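Kitchen Tips from the Robot Practice Counter
Posted 1/28/26 by Ketill Egilsson

I spend my weekdays in a simulated kitchen, teaching two robot hands to pick things up and put them away, and my evenings in a real one, doing the same with my own two. The second kitchen has gotten a lot tidier because of the first! Several of you wrote in after the winter newsletter asking for more on this, so I've pulled together the tips that came straight out of our latest round of work at Bjarnason.

Quick background for new readers. Our project is called Unier, and the question behind it is a small one that I find endlessly fun: when a robot learns a kitchen chore from recorded demonstrations, does it help to show it the mistakes too? Most people record clean runs and throw the fumbles away. We kept the fumbles, as long as the person steering got out of trouble and finished the job. Our set had 2973 demonstrations, all done in simulation, and 277 of them had a fumble and a recovery in them. We trained one version with those runs and one without, then gave each version 50 tries at every chore.

The version that had seen the recoveries did better on nearly everything, and it did a lot better on anything round. The exception was closing drawers, where we saw no difference at all (I've stared at those drawer results for weeks and still can't tell you why).

Now for your kitchen.

1. Clear a landing spot before you pick anything up

The best demonstrations in our set have something in common. The person moves whatever is in the way first, and only then reaches for the thing they came for. In the messy runs they grab first, then hover, then put the thing down somewhere silly. I watched myself do precisely this with a hot casserole the same week. Keep one stretch of counter next to the stove bare, a bit wider than your biggest pan, and defend it from the mail.

2. Practice the save

This one is the research result turned into a house rule. When you teach a kid (or a grown-up roommate) to crack eggs or flip a pancake, let them see you get it wrong and fix it. Fish out the shell with a bigger piece of shell. Push the folded pancake flat again with the back of the spatula. We used to stop the recording when something slipped, and all the learner ever saw was perfect weather, so to speak. It had no idea what to do in the rain.

3. Bottles lying down: steady with one hand, lift with the other

A bottle on its side is the chore I'd pick if I could only keep one. It's heavy at one end, it's smooth, and it rolls if you so much as look at it. With one hand, people and robots both tend to squeeze near the neck, and then the heavy end swings. The approach that worked best in our runs was to get one hand beside the bottle as a stop before the other hand closes on it. Go for the thick part of the body, tip the base down until its edge touches the counter, and stand the bottle up around that edge. Slow is fine.

At home I do this with olive oil, vinegar and the big soy sauce, and I haven't chased one across the counter all month.

The wine bottle run takes place on a marble counter, between a black robotic hand and the second arm reaching in beside it. Stone is less forgiving than a cutting board, so if your counters are hard and slick, lay a folded dish towel down before you start moving glass around. 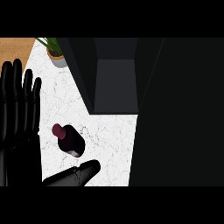 4. Leave room for fingers

Tall cabinets right beside a counter eat up more working space than you'd think. In simulation we can move the walls, so we tried it, and a hand that has to come in at a steep angle misses more often. You probably can't move your walls. You can keep the things you grab most a full hand's width away from the side of the fridge or the pantry, though, and put the rarely used stuff in the corners – the fondue set won't mind.

5. Change the background on purpose

We shuffle the colors of the counters and cabinets between recordings so that the learner pays attention to the object and doesn't memorize the room. The home version is for anyone who can never find the paprika: if you always look for "the red lid on the left," one rearranged shelf will sink you. Label the front of the jar in big letters. I use painter's tape and a marker, and I redo the labels when they get greasy.

6. Do the boring one 14 times

Our steering crew does 14 warm-up runs on any new chore before we save a single one. It felt like too many when Jornalus, our sister group, suggested it, but the later runs are so much smoother that I'd never go back. If you've bought a new knife or a mandoline, go through a bag of cheap potatoes on a quiet afternoon. Use the guard. Make soup with the results.

Reader question from Pistville

"Do you think one hand or two is better for unloading a dishwasher?" Two, for anything glass! Plates I take in one hand, a few at a time, with the other hand opening the cupboard. We haven't recorded dishwashers yet but they're on the list for February, along with jar lids, which I'm told will make me cry.

If you have a kitchen job that always goes wrong for you, send it in with as much detail as you can stand to type. The more awkward the object, the better. I already have a gravy boat and somebody's grandmother's waffle iron in the queue.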